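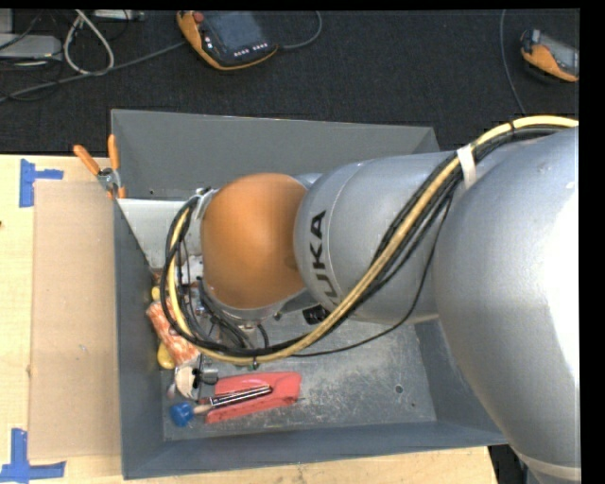
So I spent most of an afternoon last April at the Vundside lab watching an arm pick junk out of a bin, and I've been waiting for the write-up ever since. It's finally out! The paper went up on 22 July 2024 and the method is called Bustden, which I'm told was the name of somebody's boat.

If you've followed bin picking at all, you know the usual way to do it. The software looks at the pile, picks the spot it likes best, grabs, and if the grab fails it looks again and very often picks the exact same spot. I've seen an arm do this until a person walked over and nudged the thing. It's painful.

Bustden keeps a short memory of its misses. When a grasp fails, the score drops for that spot and also for any spot on the pile with a similar shape, and the penalty fades as the pile changes. Vangelis Gkikas, the lead author, told me the first version never forgot anything, "so after lunch it was scared of every handle in the bin." I love that.

Now the numbers. The team ran 1,109 grasp attempts on mixed piles, household stuff and hand tools and packages all in together, with no training on those particular objects. Failed grabs repeated on the same spot fell from 18 percent of attempts to 7 percent. Emptying a bin took 56 seconds less on average, and most of that came at the end, when only the awkward things are left over against a wall.

It still has trouble with long thin items lying across each other. The paper gives that a whole section, and they tried a little sideways push before the grab, with mixed results (it helped with flat things and made round things roll away, which you could probably have guessed).

The code is up on the lab's page along with the failure logs, and I'd go for the logs first, they're fun to scroll through. A second group over in Itcombe is already trying the method on a smaller arm with a suction cup. Gkikas says they should have first results to share this fall, and I've already asked if I can come and watch.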